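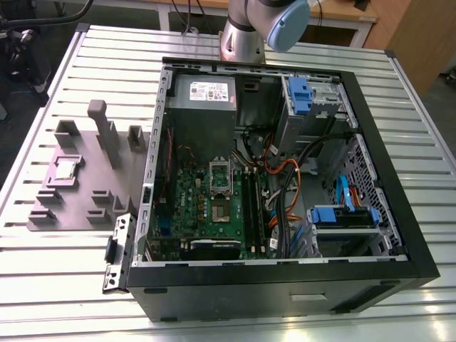 A desktop tower with its side panel off.

Where your files live, and why you should care before November

October 5, 2024

Everyone at Galano will have had the email about the old shared drive. Most of you will have marked it as read and gone back to your lunch. I know this from the replies, of which there were two, and one was an out-of-office.

So, again, with feeling. The shared drive at Sosinlow is being switched off at the end of the month. Anything you want to keep has to be moved to the new one before then. Anything you don't move will go into a sealed copy that we hold for a year, and getting something out of it will mean filling in a form. I wrote the form. It isn't a nice form.

I spent most of last week going through the top level of the old drive to see what we were dealing with. There are 571 folders, and that's before you open any of them. Quite a few are called New Folder. One is called New Folder (use this one), and sits beside another called New Folder (use this one) OLD. I opened both. The second has the 2016 price list in it and a photograph of a cake.

We've never had a rule about names, and it shows. The sales side puts the customer first, then the year, then the word FINAL. Accounts puts the month first, so that April comes before everything and September comes near the end, next to a folder called Styliani. Styliani Gavalas tells me she made it on her first morning to check she could save things. It now holds every supplier agreement we've signed since she joined, and people in three departments have learnt to look for contracts under S.

I had hoped she would want to rename it. She would prefer not to, and she has a point, given that half the building has a shortcut to it. It will be going across as it is. If you're new and wondering where the contracts are, they're in Styliani.

The word FINAL deserves a paragraph to itself. A search for it brings up almost 200 documents, and my favourite run belongs to the Dranetti proposal from a few years back. It goes from FINAL to FINAL v2 to FINAL agreed to FINAL agreed (Bent changes), and then, a fortnight later, to a plain and rather tired Dranetti.doc. I asked Bent Overgaard which of these had been sent to the client. He thought about it for a bit and said he believed it was a printed one.

Here is what I'd like you to do. It will take most people an hour, and Bent a day.

Go through your own team's folders first. If you know what a thing is and you use it, drag it across. If you know what it is and you don't use it, be brave. If you don't know what it is, ask the person whose initials are on it, and if they've left, ask me. I may know. I've been here long enough that I've turned out to be the initials on several occasions.

Please don't move everything "to be safe". I understand the urge. But the new drive has less room than the old one, and it got that way on purpose, and someone has already filled a good corner of it with four years of scanned delivery notes that also exist on paper, downstairs, in date order, in a cabinet that works perfectly well.

Names next. From now on it's year, then month, then what the thing is, in words a stranger would understand. So 2024-05 Gkikas stock count, and not GK SC may LATEST. If a document changes, the new drive keeps the earlier versions for you, and you can go back to any of them from the menu. You don't need to save a copy with your name on it. You don't need to save a copy at all. I realise this is asking people to give up something they love.

A word about desktops, by which I mean the thing on your screen with the icons all over it. Nothing saved there is copied anywhere. If your computer gives up one morning, whatever was on the desktop may well give up with it, and I'll be very sympathetic and of no use whatever. The same goes for Downloads. Several of you have been using Downloads as a filing system, in one case since the spring of last year, and that person has asked not to be named, so I'll just say that the Gkikas invoices have been found and everyone can stop looking.

Personal things should come off altogether. Holiday pictures, the quiz questions, the letter to the council about the bins. I haven't read the letter about the bins past the first page, but it was strongly put and I hope it went well.

If you get stuck, I'm at the desk by the stairs in the mornings, or you can ring. Please ring before moving anything with "do not move" in its name. Some of those date from a time when moving them would stop the label printer working, and I'm not certain that time has passed. I'll try them myself, one by one, on an afternoon when we have nothing to send out.

The recipe for the cake, for those who've been asking, was not in the folder.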